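Re: [cell-practice] Draft 3 of the table layout rules, items 2 and 3
January 5, 2019

On the earlier message:

> Item 2 says loose objects must be put back "in their usual place" before
> each run. At Zimville we can't agree on what that means. Can it be a
> distance? Also, does item 3 cover cables on the arm or only on the floor?

Both fair points. I went through the comments from Lorier and Suwannarat again and have changed the wording. Numbers are as in draft 3.

1. Speed. No change. The limit stays at 200 mm per second whenever a person can reach the table.

2. Loose objects. "Usual place" is gone. Each site keeps a layout sheet, and an object more than 11 mm from its mark is moved back before the run starts. Food items count, and so does anything lying on or in another item, such as the ketchup bottle on the grey plate or the strawberry in the blue bowl. Both of these have the bottle and the bowl set out that way: 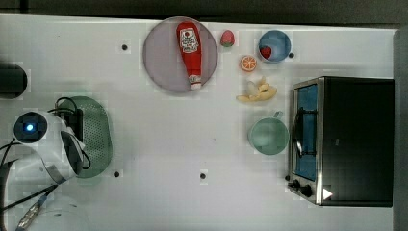
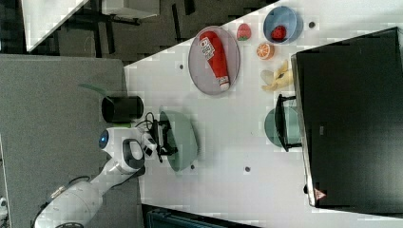
3. Cables. The rule covers both. A cable on the arm must be checked by moving the arm slowly through its full reach with the table cleared. Write down any point where a loop touches an object or the table edge.

4. Warning labels. They stay on and stay readable. If an appliance or screen has to be turned round for a task, put a second label on the side that faces the operator.

5. Records. Keep the layout sheet with the run log. Zirerton asked for a limit, so logs may be archived after 2000 runs.

Please send objections to the list by the end of January. Item 4 still needs a line on label size and I would welcome a suggestion.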